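Search this site
Enter keywords
Search

Block Sorting Bins - Gallery

Hegarty makes the plain coloured blocks we use for sorting work, and the metal bins come from Grodeo. We bought our first pair of bins in December and have been using them most days. This page is a small record of how they are wearing. The notes are by Gareóid's bench group at Vondetby, and the page is kept by Gearóid Lenihan.

The blocks come in several colours, but green and reddish-brown get the most use. They are tipped in loose and left as they land. The bins are set one behind the other so that blocks can be moved from one to the next without anyone having to walk around the bench.
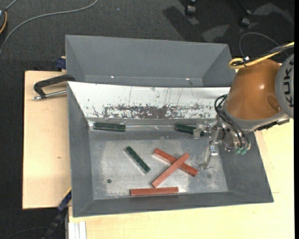

Three dark green blocks and three reddish-brown in the front bin, two of the brown ones crossed. Scuffs on the floor and flaked patches low on the rear wall.

The bins are bare metal on the floor, and it marks easily. Fine scratches don't bother us. The rubbed areas come up a bit with a damp cloth but they don't go away, and we stopped trying after the first month. Flaking is a different matter - please brush out any loose bits before you start a new run, and wipe the blocks down as well.

The Sterkar liners we tried were no good in these bins. They slid down the sloping walls and bunched up at the bottom, so they have gone back in the cupboard on shelf 18. Anyone who wants them for another job is welcome to them.

Page last updated July 1, 2024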